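Laltgate Book Stand and Condolence Set

Vetetti civic furniture
Stands, lecterns and books for public ceremonies

The Laltgate is a free-standing sloped stand with a matching book of condolence, made for town halls, churches, libraries and embassies. We first drew it up for councils that had been balancing a ring binder on a trestle table, and we are very fond of it! It stores flat, one person can have it standing in a few minutes, and it looks as if it belongs in the building.

Most people will sign a book like this only a handful of times in their lives. Some write their name and go. Others stand there for a good while, trying to find the words, perhaps with a child beside them who wants a turn with the pen. The stand had to suit all of them, and that took much longer to get right than the joints did.
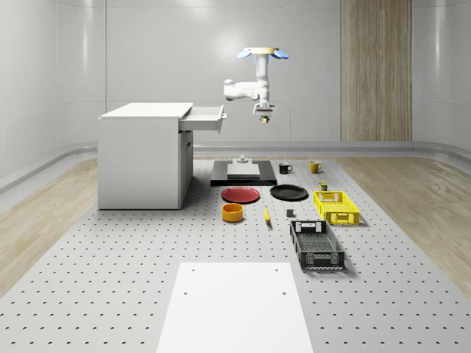
The slope is set at 17 degrees. Our earlier versions were steeper and looked very grand from across a hall, but pens rolled off them and people ended up writing with their elbow in the air. At the present angle the whole forearm can rest on the board, the page stays easy to read, and a deep lip along the bottom edge stops the book from creeping. There is a shallow groove at the top for two pens.

Size and finish

Height at the front edge: 1,000 mm
Board width: 600 mm
Board depth: 400 mm
Slope: 17 degrees, fixed
Timber: solid ash, oiled
Finishes: natural, dark stain or black
Fixings: four brass bolts, tightened by hand
Feet: felt on one side, rubber on the other, simply turn them over

The low version has the same board on shorter legs with a clear space beneath, so that someone using a wheelchair can pull right up to it. We would love to see more places put the two side by side. They share a board, so the book can be lifted from one to the other without losing the page.

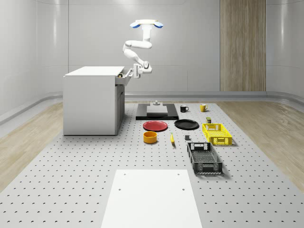

The book

Every set comes with one book, bound in black cloth and sewn so that it lies flat at any opening. The pages are plain cream, unlined, in a heavy paper from Pai that takes fountain pen very nicely and doesn't let the ink through. We are asked for ruled pages now and again and can do them, but plain ones fill up in a much more interesting way. People draw things. Messages go sideways up the margin.

A loose title page is included so that you can have it lettered locally, or we can print it for you. If you would like a crest or a coat of arms on it, please send us the artwork along with a note of who gave permission for its use. The royal arms are protected, and we will ask about this every time, however small the order.

For a long period of mourning, order a second book at the start. The cloth can vary a little from one batch to the next, and two books that are going to sit together in an archive for ever really ought to match. Loose-leaf versions are also available for councils that need to collect sheets from several villages and bind them afterwards. They fit the same stand, and the screw posts come undone with a coin.
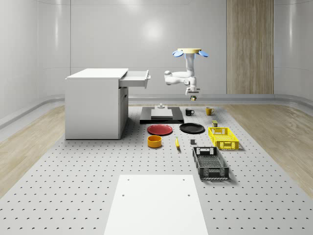 Setting it up

1. Lay the two legs on the floor with the brass inserts facing each other.
2. Fit the crossbar and turn both lower bolts until they just bite.
3. Stand the frame up, drop the board onto it and fit the upper bolts.
4. Tighten all four by hand. Please leave the pliers in the drawer, they mark the brass.
5. Put the book on and press down gently on each corner. If the stand rocks, turn one foot over.

Choose a spot with daylight from the side if you can, and enough room behind the signer for a queue to stand back a little. Flowers look lovely beside it but should go on a table of their own, well clear of the page. If you are placing a framed portrait near the book, hang it or stand it higher than the board, so that the person writing isn't nose to nose with it.

Most councils open their book the morning after an announcement and close it at the end of the day of the funeral, though local plans differ and yours comes first. When we are busy we give priority to anyone opening a book straight away, so do tell us when you need it.
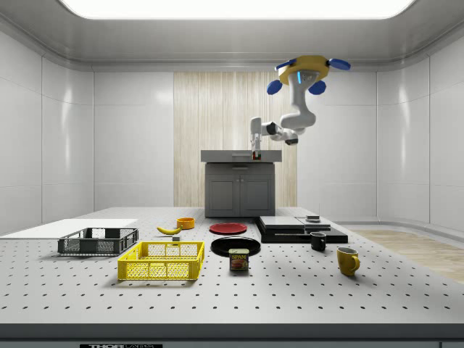 Natural ash is the finish we send out most, and it is the one Demetrio Cabello, our designer, had in mind when he drew the legs. It is at its best in older buildings with a bit of oak about, but don't be put off if your hall is modern. White can be kind to timber. Look at how the light beige wood grain sits in the middle of the back wall in the picture, between those smooth white panels, and you have a good idea of the company that natural ash likes to keep. In a room as pale as that, the black finish is a much stronger statement, and we would save it for a stand seen from a long way off. Small finish samples are free and we are happy to post all three.

After the ceremony

The stand is far too handsome to live in a cupboard between occasions. Customers use theirs for jubilee visitors' books, citizenship ceremonies, rolls of honour and, every July, one school's leavers' book. The board will take an open atlas or a large Bible without complaint.

Wipe it with a dry cloth and oil it once a year. If ink gets on the board, leave it to dry, rub lightly along the grain with fine paper and oil the patch again. The filled book should be kept flat, out of the sun and away from radiators. Your county record office may well want it, so give them a ring before you decide on a home for it.

Extras

Grukitz padded carry case, holds the stand and one book
Low legs, for use with any Laltgate board
Black ribbon marker, sewn in or loose
Spare brass bolts, set of four
Acrylic page cover, for display when the book is closed to signing
Archive box, acid-free, made to fit the standard book

All stands are made to order, and books are kept in stock. The spare parts fit every Laltgate we have made, including the early steep ones, which we still repair with great pleasure.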